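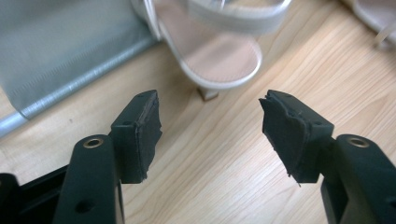

Kalliopi Deligiannis wrote:
I'd leave the stain alone and just clean it. A light honey floor hides dust better than people think, and once you go dark you will see every crumb.

plankton_joe wrote:
Agree with Kalliopi. We went dark in our last place and I was sweeping twice a day. What finish is on it now? That matters more than the color.

Cudcombe_renter wrote:
Original poster here. I don't know what the finish is. The house was built in the eighties and the seller said the floor was redone once but had no paperwork. I put a few drops of water on it near the closet and they sat on top for 12 minutes before I wiped them up. No mark. My question was whether to refinish the whole main level or just do a clean and recoat. I got one quote for $2,871 to sand and refinish and it seemed high for the size.

plankton_joe wrote:
If water beads up you probably still have a decent film on there. Screen and recoat. Should be well under half of that quote.

Dong-hyun Hong wrote:
Be careful with the screen and recoat advice. If anybody ever used an oil soap or a wax polish on that floor, the new coat can peel. I had this happen in my dining room. It looked fine for a month and then it came up in strips by the patio door. Had to sand everything anyway, so I paid twice.

Test it first. Pick a closet, scuff a small square with a 100 grit pad, wipe it down, put on your finish and leave it overnight. Then press tape on it and pull. If the finish comes up with the tape you have wax or soap in there.

Cudcombe_renter wrote:
I can do that. Would you do it in one spot or several?

Dong-hyun Hong wrote:
At least 4. Kitchen side, hallway, closet, under a window. People clean different rooms with different stuff.

plankton_joe wrote:
That's overkill in my opinion. One closet and one hallway spot is plenty. I've recoated three floors and never had one fail.

Kalliopi Deligiannis wrote:
The closet is the worst place to test if you only do one. Nobody mops a closet. It could be clean in there and full of polish everywhere else.

plankton_joe wrote:
Fair point on the closet. I still wouldn't do four.

maplestreet wrote:
Has the OP tried just washing it properly? I used the Caditz floor cleaner on mine, mixed weak, with a flat mop that was barely damp. Two passes and a dry towel. Took off a gray film I had assumed was wear. I ended up not recoating at all.

Cudcombe_renter wrote:
Not yet. I've only vacuumed and used a dry microfiber. What about felt pads? The chairs had bare metal feet when I moved them in.

maplestreet wrote:
Put pads on before you do anything else. The stick-on ones collect grit and slide off, so get the nail-in kind if the legs are wood. For metal feet I use the rubber-bottomed caps with felt inside.

Dong-hyun Hong wrote:
Not rubber against the floor. Some rubber leaves yellow marks in the finish and those don't clean off. Felt side down.

maplestreet wrote:
Yes, felt down. I worded that badly.

Cudcombe_renter wrote:
OK. Plan is caps on the chairs, wash it Tuesday, then do test squares in the hallway, by the kitchen and in the closet. I'll post what the tape does.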